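Search Juvstead Home Help
Search all topics Go

Cleaning the pet toy tray - how do you do it without ruining the plush ones?

Posted 2026-07-26 by ogola_kitchen

Hi all, long-time reader, first time asking anything. I keep our cat and dog toys on a plastic serving tray so I can carry the whole lot to the sink when they get gross (they get gross a lot). The hard stuff is easy. I squirt dish soap on it, go over it with a sponge, rinse, done. My trouble is the toys that are several things at once. We have one with a plush animal at one end, a thick rope in the middle and a ball at the other end, and I have no idea how to wash it. The ball wants scrubbing, the rope soaks up water like you wouldn't believe, and the plush part went stiff and crunchy the last time I tried.

I've been using an old towel to blot things, but it's fraying and I think it's leaving fuzz on the rope. And the sponge is just the same kind I use for dishes, which my sister says is disgusting even if I keep a separate one for the toys.
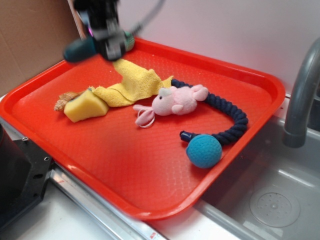 The tray by the sink, with the plush-and-rope toy, my sponge and the old yellow towel.

So a few things I'd love to know. Can I put the whole toy in the washing machine or will the ball bang around and wreck something? Is there a trick to getting the rope dry all the way through? And what about the brown ridgy thing over by the sponge, the cat adores it but it has a million little grooves and I don't want to soak it if it's going to fall apart. I paid 11 dollars for the rope toy so it isn't the end of the world if it dies, but the dog sleeps with it and I'd rather not have that conversation with him.

Thanks in advance! Our water is pretty hard out here in Juvstead if that makes any difference.

--

palitz_porch

Oh I have been through this with so many toys. I'd keep anything with a hard ball out of the machine. I did one in March, no bag, no towels in with it, and it sounded like somebody was moving furniture in there. The toy was fine but the dog wouldn't go in the laundry room for the rest of the day.

What I do now is wash it by hand in three goes, even though it's all one toy. Fill a bowl with lukewarm water and a small squirt of unscented soap. Hold the toy by the rope and dunk only the ball end first, scrub it with a nail brush if it's got any texture to it, rinse. Then the plush end, and for that one you squeeze, don't rub! Rubbing is what mats the fur down. The crunchy feeling you got is probably leftover soap, and hard water makes that worse, so rinse it more than you think you need to. I go until the water squeezes out clear and then do it once more. A small splash of white vinegar in the next-to-last rinse helps too, then plain water after.

Rope goes last. Push it together with your hands so the strands open up, swish, then twist it hard over the sink.

For drying, roll the whole thing in a dry towel (a newer one, yours does sound like it's shedding) and kneel on it. I mean really kneel on it. Then hang it up by the middle of the rope with a fan going. Mine takes a full day, and if it's humid it takes two. Pinch the thickest part of the rope before you give it back - if it feels cool in there it's still damp.

Also look over the plush end while you have it in your hands. If there's a string or a loop on it that's coming loose, snip it off. My old girl chewed one off a toy and we had a very long evening.

--

nuvham_two_cats

just throw it in the wash in a pillowcase, knot the top. gentle, cold, couple of old towels in with it so the ball has something to hit. been doing it for years. no dryer though, I melted one

--

ogola_backsteps

Pillowcase works for me too, for what it's worth, but I'd do it by hand if the dog really loves that toy. Stitching where the plush meets the rope is usually the first thing to go.

About your brown ridgy thing, it depends what it's made of and I can't tell from here. If it's a real pine cone or anything woven out of plant stuff, don't soak it. A pine cone will close up when it gets wet and take forever to open again, and wicker can go moldy down in the grooves. I go over mine with a dry toothbrush, then wipe it with a barely damp cloth and leave it on the windowsill. If it turns out to be plastic or rubber you can scrub away. When ours starts dropping bits it goes in the trash and the cat sulks until there's a new one.

Your sister can relax about the sponge as long as it never goes back to the dishes. I cut one corner off the toy sponge so nobody mixes them up. It gets replaced every couple of weeks, sooner if it smells. And wash the tray last, after the toys are off it. If yours has a bumpy floor, use a brush on it, a sponge just skates over the top and the grime stays down in between.

Contact us | Copyright Juvstead Home Help | Back to top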